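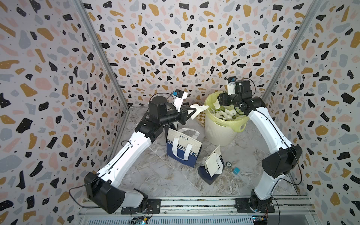

Figure 3. A lined bucket with paper waste, on the marble-effect floor of the small booth.

3.2 Paper waste and the lined bucket

The second group of items in our study is light paper waste, that is, used sheets and tissue which people crumple by hand before they throw them away. This kind of waste is common in offices and in kitchens, but it receives little attention in the literature on household sorting. Bondarchuk treats it together with cardboard, and in the Feltico survey it is placed under "other dry waste". We think that it should have its own group, as it behaves differently from both. A crumpled sheet has low weight and large volume, it opens again slowly after it is released, and it catches easily on the edge of a bag.

For all trials in this group we used the same type of container, a white plastic bucket with a ribbed rim. The bucket was lined with a thin plastic bag, and the edges of the bag were folded over the rim (Figure 3). The fold is important for two reasons. First, it holds the bag in place when the paper is pressed down. Second, it leaves enough material to close the bag later. In the first days of the work we used a short fold, and the bag often slipped inside the bucket when it was half full. After this we changed to a longer fold and kept it for the rest of the study.

The paper was prepared on the evening before each session. We took white sheets and tissue, tore a part of them into smaller scraps, and crumpled every piece separately. We prepared 200 pieces in this way. Of these, 176 were used in the trials and the others were kept as a reserve, mainly to replace pieces which had become too flat. Some scraps in the bucket have a green tinge, as can be seen in Figure 3. We did not separate pieces by color, and color was not a variable in the analysis.

Each trial began with the container at one of six levels of filling. The lowest level was an empty bag, and at the highest level the paper was heaped up to the opening. The levels between them were set by eye against a card held next to the bucket. This method is not very exact, but a more exact one is difficult to apply, because the same quantity of crumpled paper can stand at different heights depending on how it falls. Figure 3 shows a bucket with the paper heaped up to the opening.

The condition of the floor was also recorded. Torn paper and tissue can leave very small pieces behind, and on a light surface they are hard to notice. The floor in Figure 3 has a grey-and-white marble effect with light veins, and the faint white debris on it can be missed at the first look. For this reason we divided what was found on the floor into two classes. Whole pieces were noted as "missed", and fine debris was noted as "residue". Residue was swept up after every session, but not between trials of the same session.

In 19 trials the fold of the bag came loose from the rim on at least one side. We kept these trials in the data set and marked them, following the practice of Prorska and Emov. Their effect on the results is discussed in Section 4.1, together with the bags which were torn during closing.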